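Chapter 3
When the New Hire Has Two Fingers

I spent most of one December in the back kitchen at Trelgate, a catering plant outside Dundinbridge, wearing a hairnet and getting in people's way. I'd asked to come because the company had just put in its first robot arm, a Stuvport, and I wanted to see what happens to a job when a piece of it gets handed to a machine. Not the whole job – a piece. That turns out to matter a lot, and most of this chapter is about why.

The piece in question was utensil sorting. Every lunch run sends out sets of serving tools, and every afternoon they come back in gray tubs, all mixed up, and somebody has to sort them and set them upright in holders for the next day. On the busiest day I was there, 1,351 of them came back. Before the arm, this was the last two hours of the shift for whoever drew the short straw, and people really did dread it (I tried it one afternoon and my wrists were sore until the weekend).

So you'd think everyone would be thrilled, right? Some were! But when I started asking around, I got very different answers depending on who I talked to and how long they'd worked there.

Kelly Hulme had run the return line for years. She told me the sorting was boring, sure, but it was also when she talked to people. "You can do it with your hands and gossip with your mouth," was how she put it. Once the arm took over, she was moved to a small station beside it, where she watched for mistakes, pulled bent whisks, and pressed a green button when the arm got confused. The work was easier on her body. It was also quieter, and she didn't like that one bit.

Keep her comment in mind as you read, because it points to something the planners had missed. They had drawn up a neat list of tasks – pick up, turn, place, check – and asked which ones a machine could do. Chatting wasn't on the list. Neither was teaching the new people, and a lot of that had been going on over those tubs too.

I'll use three words over and over in this book, so let me set them down now. A task is one thing you do. A job is the bundle of tasks you're paid for. A role is what other people count on you for, whether or not it's written down anywhere. Automation usually goes after tasks. The job changes shape as a result, and the role can get lost for a while before anyone notices. 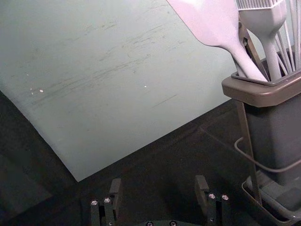 By Kelly Hulme, for the Parsons Workplace Reader
May 12, 2021

I asked Kelly to write up a typical problem in her own words, and she sent me this:

"People figure the hard part is the grabbing. What gets me is the holder. You've got a spatula with a big flat head, a basting brush, a whisk with its wires going every which way, all standing in one container, and one of them half hidden behind the others. I can reach in without looking. The arm comes in with its fingers open and has to find a gap. So now part of my day is thinking about how I load things for it, spacing them out, and I never once thought about that when it was just me."

Look at what she's telling us. She has a new task, and it didn't come from her boss or from the manual. She made it up to help the machine along, and on my last visit it still wasn't in her job description. Researchers sometimes call this kind of effort hidden work. We'll come back to it on page 66, with a way of spotting it in a place you know.

Before you go on, pick a job you've had, even a summer one, and write down its tasks. Then write down what people came to you for.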